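Practice makes the rule book
April
By a staff writer
Reading time: 2 minutes

Plurel has published the second version of its bench code for robotic suturing, and it is shorter than the first. The old one ran to 60 pages. Trainers at the Nascombe site said they had stopped opening it, and the working group at Ernley took the hint.

The code covers practice work only. It says how a session is to be set up, when it must be stopped and what has to be written down afterwards. Operating theatres have their own rules and the group has left those alone.

Light gets a chapter to itself. A strong lamp close to the work can bleach out the very spot where the needle is going, and the code asks the operator to check every view for glare before the first stitch. If a view is washed out at the working point, the lamp is moved or turned down.

Loose thread comes next. Tails are to be cut before a new stitch is started, and no strand may be left lying across a joint of the instrument. Anyone reaching in by hand must say so aloud, and the arms stay still until the hand is clear. 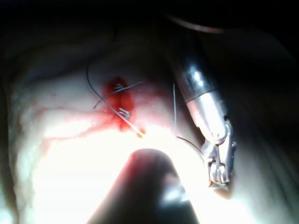
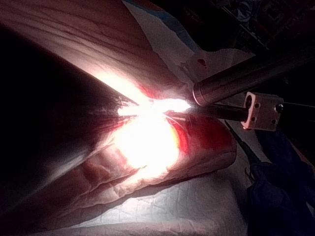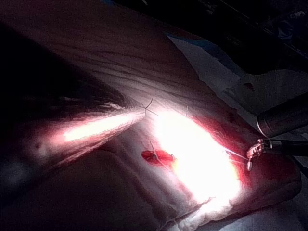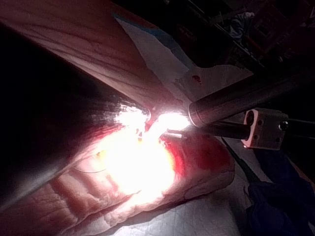 Suturing practice under bright light. The first picture shows thread crossed over the wound, with instrument jaws at right.

The group read 838 session logs before it began writing. In 584 of them the reason for a stop had been left blank, so the new form will not close without one. Reasons are picked from a short list, with a box for anything else.

Oprea, which runs training benches of its own, asked for a fixed limit on how long one operator may work without a break. The group did not agree on a number. The code now says that each site must set a limit and post it by the bench, and Oprea has said it will go on asking.

Sites that want to use the code pay a fee of £400, which covers one visit and a written report. Nascombe has had its visit. It was told to label its spare instruments and to keep the drapes clear of the cables, and both jobs were done by the afternoon.

Comments on the next version are open until the autumn.

Related
Who signs off a robot cell?
Ernley opens its test hall to small firms
Stop buttons: where to put them and how many
Keeping a log that people will read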